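Lildale Tenants' Voice
Progress report to the Endidel Fund, second period
October 10, 2023

You asked us to keep this one shorter than the last, and to put the money at the end where you can find it. We have done the second.

The grant pays us to find out whether repairs in city-owned housing in Lildale are being done, and to pester the city until they are. At the start of the period the housing department told us there was no backlog. We asked to see the repair log. After four written requests we were given it, and it listed 1092 open jobs. The department's position is now that these are not a backlog but "work in the pipeline," and we have agreed to use their phrase in meetings as long as they keep sending us the log.

The oldest job on the list is a stairwell light at Politis Court. It has been inspected several times, and each inspector has confirmed that it is dark. 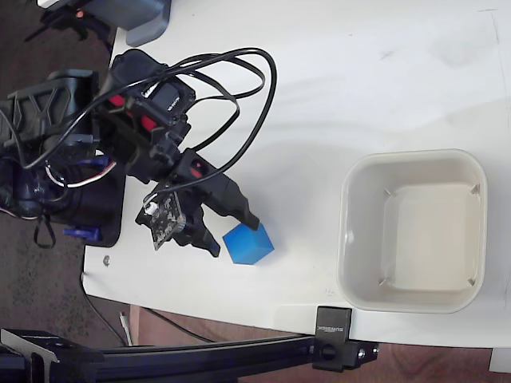 The log has its problems. A job is marked closed when a contractor is assigned, which can be a long way from when a contractor arrives. Tenants who call to complain are told the job is closed and invited to open a new one. We raised this with the department in the summer. They said the software, which is called Voltach and was bought by the previous administration, does not allow a job to be both assigned and open. We asked whether it could be changed. They opened a job for it. We have not been told whether that one is closed.

Door knocking went better than we planned for. We had promised you visits to four buildings and managed six, mainly by dropping the long questionnaire you and we both liked so much. The short version asks what is broken, when it was reported, and what happened next. People had plenty to say to the third question and we ran out of lines on the form. The new form has more lines.

The open meeting at the branch library was full, partly on account of the heating in Politis Court being off that evening. The department sent someone from communications, who took a lot of notes and promised to pass them on. Tenants wanted dates. They were given a web address.

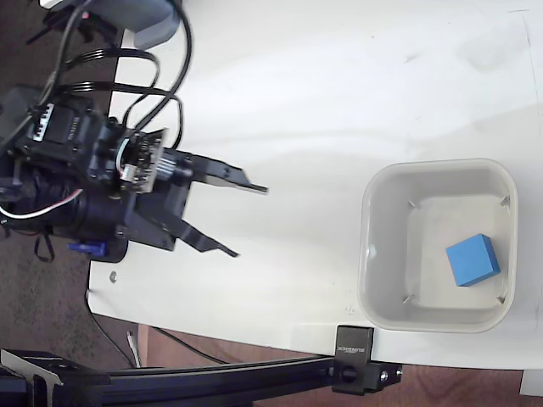 One tenant on the second floor wrote to us afterward that she had been to three of these meetings over the years, under two different mayors, and that the only thing that had ever been fixed was the microphone. She would like the next one held in her kitchen, under the leak. We have passed the invitation on to the department and asked for a reply in writing.

On the council side, the housing panel has agreed to hear us in December. We will have ten minutes, after the item on parking permits, so we advise anyone coming along to bring a sandwich. We are asking for two changes: that a job stays open until the tenant says it is done, and that the log is published every month without anyone having to beg for it. Members from both parties have said privately that they support this. We are working on getting one of them to say it in public.

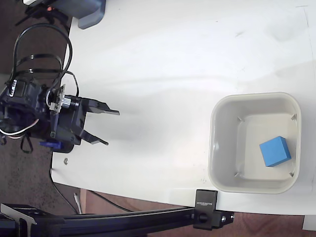
Work table, robot arm with gripper open.

Money. We are slightly under budget, since the printing came in cheap and the library charged us nothing for the room. The one overspend is postage, nearly all of it letters to the housing department, which does not accept attachments by email. We would like to move the printing surplus over to stamps and will send the form for that separately.

Still owed to you from last time: the translated leaflets, which are at the printer, and the map of buildings, which needs its street names corrected before it goes out.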